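Workshop Tips for Employers: Keeping Staff Records in Order When a Contract Changes Hands

Employers who run a small joinery, repair or fitting workshop are often asked for employee details at short notice when a service contract is won or lost. The following tips, prepared by Crisanto Catacutan for the Plinard employment desk, are intended to help managers answer such requests in good order.

Keep one file for each employee. The file should hold the signed contract, any later letters changing pay or hours, and a record of leave taken. Loose notes kept at the bench should be copied into the file at the end of each month.

Write down who works on which contract. Where a fitter divides the week between 2 customers, the time sheet should show the hours given to each – a general statement that the employee "helps out" will seldom settle a dispute.
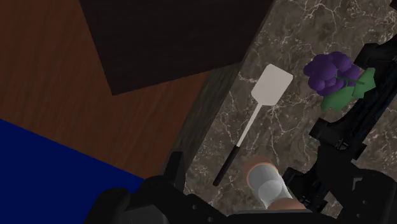 Retain time sheets for at least 36 months. Paper copies should be stored in a closed cabinet away from glue, finishing oil and sawdust, and the key should be held by a named manager.

Record tools and allowances separately. An employee who receives a yearly tool allowance may expect a new employer to honor it, and the written terms should say whether it is part of pay.

Check the file before replying to the incoming contractor. Names, job titles and start dates should match the payroll. Any correction should be sent in writing, with a copy kept on file.

Last reviewed: 2018-07-26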